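Quick one before I have to run for the bus. Robot club post, week whatever. Sorry for typos.

So the big news is we have a task now. Tunddale (the spring student challenge, I've moaned about it before) finally put the rules up and it's a tennis ball task. Clear the table, balls go in the can, two arms allowed. I screamed a bit. We've had two arms since December and have mostly used them to wave at people on open day.

Rules in short: 143 seconds per run. Full points for a ball in the can, half if it only touches the rim and falls off. Minus points if you knock the can over, which, yes, we will.

Our team name is Irnonis. Long story, involves a spelling mistake on a form.

Abla Darwish is doing the planner and I'm doing grasping, meaning I get blamed for everything you can see go wrong and she gets blamed for nothing. Fair enough, her code is cleaner. Mine has a function called pleaseWork2 and I'm not renaming it now.

The blue tape grid was her idea. You call out a cell, everyone knows where you mean, and you can put a ball back close to where it was last time. Before that it was "left a bit, no MY left" all evening. Taping it took ages and a couple of the lines are wonky. Doesn't matter, the software never looks at the tape, it's only for us humans.

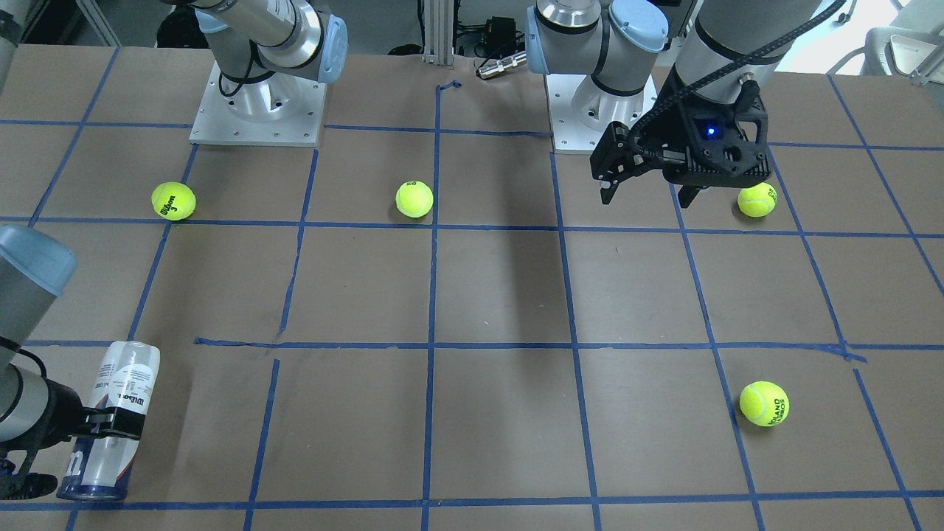
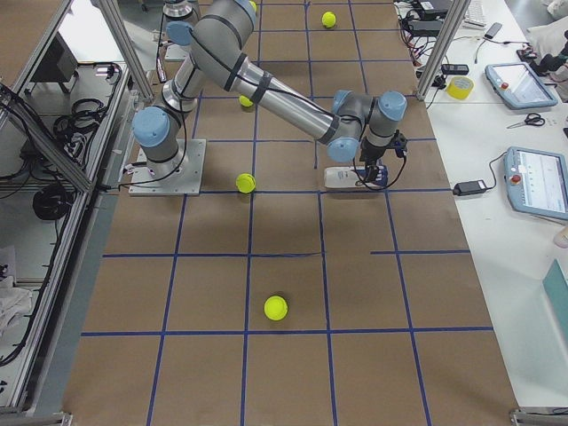 Anyway. Grasping. A tennis ball sounds easy and it mostly is, fuzzy, squishy, forgives a lot. Trouble is the can. A can isn't much wider than a ball so if you come in a little off center the ball sits on the rim and rolls away, and off the table, and under a desk, and then it's me on the floor. Best score so far in our log is 69 percent of drops going in. Before I fixed the wrist angle it was 68. So a whole evening of work for one percent!! Great use of my youth.

Things I think are wrong:

fingers open too fast, ball gets a little kick sideways

the two arms don't agree on where zero is, off by a few mm I think, need to redo the calibration properly and not at 9pm

shadows. The ball detector does fine with the lights on but when an arm leans over a ball it gets nervous and moves its guess. Abla wants to retrain it on more pictures, I want to just move the arm out the way and look again. We'll try mine first becuase it's lazy

Also we switched from our own motion code to Twal, the little library the year above us wrote. Docs are one page and half of it is a joke about soup. Works though. Saved us from writing collision checks and I'm pretty sure saved the arms from punching each other. There was one very close call and I hit the stop button so hard my hand hurt.

Next up - slower release, calibration, then timed runs. Arnus (other team, same building, very smug) say they already log 2000 practice drops. Fine. Good for them. We have a better name.

If anybody reading has got two arms to share one frame without drift, pls leave a comment, I will read it on the bus. Which is now. Bye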